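Setting Up Your Expedition Journal Project

Part 2: Getting the pages in and dated

Okay, so by now you've got Follon installed and you've picked your expedition. I'm going to use mine all the way through, the Egilsson survey party that went up the Plollis River and came back a good deal thinner, but everything works the same if yours is a whaling log or a wagon train diary. If you haven't done Part 1 yet, go do that first. You need the project folder it makes.

Before you start

You'll want your page scans in one folder, your notes on who was in the party, and a map of the route (even a bad one). My journal is 228 pages, and I did the whole thing over one wet March, in the evenings. Do a small batch first! I fed in the entire thing on day one and had to throw it all out when I saw the margins were chopped off.

Bringing in the scans

1. Open Follon and choose New Source from the Project menu.

2. Type a short name for the journal. Mine is "Egilsson field book," and I wish I'd added which volume, so add the volume.

3. Click Add Pages and pick your folder. Follon sorts by file name, so page 10 will land ahead of page 2 unless you've put zeros in front (002, 010 and so on).

4. Set the resolution to 300. You can go higher, but pencil doesn't get any darker and the program slows to a crawl.

5. Wait for the bar to finish before you click anything else.

Note: Blank pages count. Keep them in. Mapmakers in these parties often skipped a leaf and came back to it later for a sketch, and if you drop the blanks your page numbers will never match the archive's again.

Caution: Don't rename the scan files once they're in. Follon loses track of them, and you get a row of gray squares where your journal used to be. If it happens, put the old names back and restart.

Fixing the dates

This is the part I like best, and it's also where I lost the most sleep. People on the trail wrote "Sunday" or "same camp" or nothing whatsoever. You have to give every entry a date anyway, even if it's a guess, or the route map won't draw.

6. Click the first page that has a full date written on it and choose Anchor. A little pin shows up in the corner.

7. Find the next full date and anchor that one too.

8. Select all the entries in between and choose Fill Dates. Follon spreads them out in order, one per day.

9. Now read through them. Really read them! If the writer says they sat in camp three days waiting on the horses, type those days in by hand.

10. Mark anything you guessed with the Uncertain box. It puts a question mark by the date, and whoever picks up your work later will thank you.

Note: Captains and clerks in the same party can disagree by a day for weeks at a time. My clerk, by my reckoning, lost a day crossing the second portage and never got it back. Leave each writer's dates the way they wrote them and use the Offset box (Source menu, then Details) to line them up.

Placing the camps

11. Open the Map tab and load your route map.

12. Drag each camp name from the list onto the map. Start with the ones you're sure of, like forts, river mouths and big falls.

13. For the rest, type the distance the journal gives and let Follon suggest a spot along the river.

14. Check the suggestion against the landscape. If the journal says high bluffs and the pin is in a swamp, trust the journal and move the pin.

Caution: Rivers move. The Plollis has wandered quite a bit at its lower end, and two of my camps sat in the middle of the water until Tove Toft sent me an older survey sheet to use underneath. If you can find a map closer to your expedition's time, load it as a second layer.

Distances are their own headache. My party claimed 188 miles to the upper forks, which they figured by guessing how fast the canoe was going. I typed it in just as written and put my own measurement in the Notes field. Please don't "correct" the original number.

Backing up

15. Choose Save Copy from the Project menu and put the copy on a different drive.

16. Write down the date of the copy somewhere you'll find it.

Sławomir Nowicki over at Itatlow checked these steps against his own trading post ledgers and asked me to mention that one project holds 2000 pages at most. If yours is bigger, split it by year or by volume before step 1.

Part 3 covers the supply lists, so dig out your flour and gunpowder tallies.

Last updated Thursday, August 23, 2018

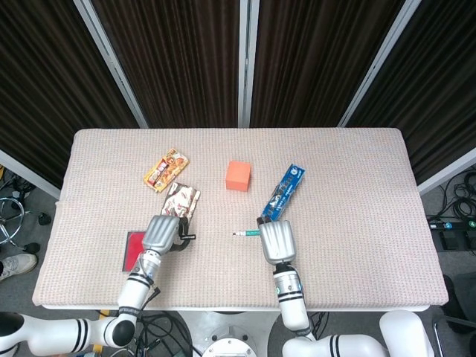
Beige cloth-covered table with a dark brown curtain screen behind it.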